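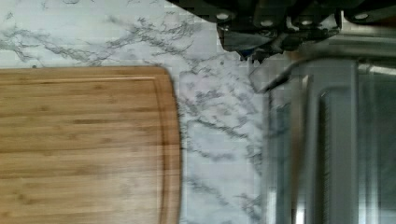 工单主题：竹砧板放在白色台面上打滑，一侧翘起，台面留下淡黄水印
提交人：Veronica Avram
处理人：Soo-ah Kang
产品：Larkodell 竹砧板（圆角，带汁槽）
购买渠道：Rukemo 网店
状态：已解决，待回访

提交日期 2024-01-13

问题描述（用户填写）

砧板用了一个多月。最近切东西的时候板子会转，切硬的胡萝卜、南瓜时特别明显，刀压下去，右端往外滑。用手按住对角，另外一个角会抬起来，松手又落回去，有“嗒”的一声。台面是白底灰纹的，装修时换的，Clandar 的料，师傅说是石英石，我手里没有单据，不能完全确定。

另外，砧板常放的位置下面有一圈浅黄色的印子，形状跟板子右端的圆角差不多。用湿抹布擦不掉。

想问三件事：板子是不是变形了，能不能退；台面上的印子怎么去；以后能不能一直放在台面上不收。

已经试过的：垫了一张厨房纸，切几下就破了。把板子翻过来用，翻过来以后不翘，但是会在中间打转。

回复 1（Soo-ah Kang）

您好，工单已收到。按您说的情况，正面朝上时角会翘，翻面后中间打转，比较像是板子轻微弯曲，两面受潮不一样的时候会这样。先不要暴晒，也不要用重物硬压。

请补充以下情况：
平时怎么洗，洗完怎么放；
有没有进过洗碗机；
多久上一次油，用的什么油；
砧板离炉灶或者其他发热电器有多远；
板子翘起来的那个角，下面能塞进几张普通打印纸。

回复 2（Veronica Avram）

洗法：洗洁精加海绵，只洗有汁槽的这一面，冲完直接平放回台面。底下那面基本不洗，因为没有切过东西。
洗碗机：没有进过。
上油：没有上过。说明书里好像写了，我没有照做。
位置：右边有一台金属外壳的小电器，早上会用，外壳会热。中间隔着一条台面，我刚量了，103 毫米。
打印纸：塞了 20 张，刚好卡住，再多一张就把板子顶起来了。

还有一点，汁槽里有时会积水，我一般等它自己干。

回复 3（Soo-ah Kang）

谢谢，信息够用了。

20 张普通打印纸大约是两毫米。这块板长度超过四十厘米，两毫米属于可以自己恢复的范围，暂时不用走退货。如果处理之后仍然超过一毫米，我们再给您换。

原因基本可以确定。洗完湿着平放，底面贴着台面干不了，上面先干，两面的含水量差得多，板子就弯。旁边的电器发热可能会加重一点，但不是主要的。

处理步骤：

1. 两面都用清水打湿，擦到不滴水。
2. 竖着放，长边着地，两面都要通风。离开那台电器，放到餐桌或者阴凉的架子上。
3. 第二天换一条边着地，再放一天。
4. 第三天平放检查，还是用打印纸量翘起的角。
5. 确认干透后上食品级矿物油，两面、四条边和汁槽都要抹到。汁槽用棉签或者布角，槽底不要留油洼。放一夜，把多余的油擦掉。
6. 头一个月每周上一次油，之后一个月一次。不要用花生油、豆油之类的食用油，放久了会有哈喇味。

上油前如果表面发毛，可以用 600 目的砂纸顺着纹理轻轻走一遍，再用半干的布把粉擦净。竹条拼接的地方颜色有深有浅，是正常的，不用去磨它。

台面的印子，先按石英石来处理：

中性洗洁精加温水，软布敷五分钟，擦干看看。
如果还在，用小苏打加水调成稠糊，盖在印子上，蒙保鲜膜，半小时后用湿布带走。不要用力搓。
不要用漂白水、洁厕剂、钢丝球。白醋也先不要用，万一台面是大理石，会留下发乌的痕迹。

先在靠墙不显眼的地方试一小块。灰色的纹路是料本身的花纹，不要对着纹路反复擦。

回复 4（Veronica Avram）

小苏打敷了两次。第一次淡了一半，第二次之后侧着光看还有一点点，正面看不出来了。圆角位置的印子最深，现在也没有了。

砧板竖放了两天。纸减到六张。底面原来摸着有点潮，颜色也比正面深，现在两面差不多。

还没有上油，矿物油在路上。问一下，六张可以直接上油吗，还是继续晾？另外打滑的问题还在，不过比之前好。

回复 5（Soo-ah Kang）

六张可以上油，不用再等。上油后几天里还会回一点。

打滑跟变形是两件事。台面光滑，板底也光滑，中间有水就更容易滑。建议用硅胶防滑垫，Moynihan 有一款网格的，154 毫米见方，两片分别放在板子两端，离边缘留一指宽，不要顶到圆角外面。网格的好处是板底还能透一点气。不想买的话，用拧干的薄棉布摊平也行，切完马上拿掉，布不能留在下面。

关于能不能一直放在台面上：可以放，但是要竖着或者架起来。切菜时再放平。汁槽里的水用完就倒掉擦干。两面都要洗，哪怕只用了一面，洗的时候冲一下底面就行。

那台电器建议再往右挪一挪，工作时外壳不要正对着砧板的端头。

回复 6（Veronica Avram）

油到了，按步骤抹了两面，放了一夜。早上擦的时候正面吸得很快，底面还剩一层，擦掉了。颜色比原来深一些，竹条的纹更清楚。

纸量了两次，都是三张。放平以后按四个角，没有声音了。防滑垫买了两片，切南瓜不转。

电器挪到了插座另一边。砧板现在靠墙立着，下面垫了一根筷子，不直接碰台面。这样可以吗？

回复 7（Soo-ah Kang）

可以。筷子换成两根会更稳，一头一根。筷子如果是上过漆的，注意别让漆面一直泡着水，会掉色到台面上。

三张纸在正常范围内，不需要换货。工单转为已解决，二月再回访一次，到时请您再用打印纸量一下同一个角，把张数回复在这张工单下面即可。

内部备注

归类：使用与保养，非质量问题。
用户没有上过油，说明书的保养部分在最后一页，字偏小，已经反馈给 Larkodell 资料组。
台面材质未确认，回访时顺便问一下有没有找到 Clandar 的单据。如果是大理石，需要补发石材清洁说明。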